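Gullbridge Small Business Health Plan: your questions

How small can my firm be?
Two people on the payroll is enough, and yes, part-timers count! We now look after 705 firms, and plenty of them started with just an owner and one member of staff.

Do my staff have to answer health questions?
Not if you join with the Skureta option. Everyone gets the same cover from day one - old knee injuries and all. 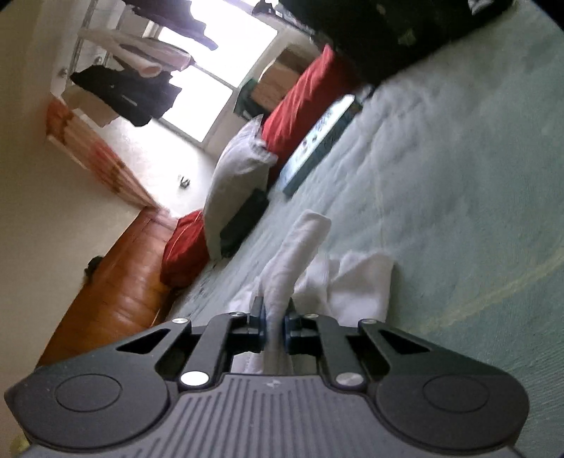 One café owner in Urkwood wrote to ask whether she could pay for her staff but leave their families out. You can, and families can still be added at the worker's own cost. We love this bit of the plan, as it lets people choose for themselves.

When can we change our level of cover?
Every February, or within 77 days of a new baby or a wedding.

Is there an excess?
Yes, £200 per person per year. Physio booked through Shek doesn't count towards it - so do use it!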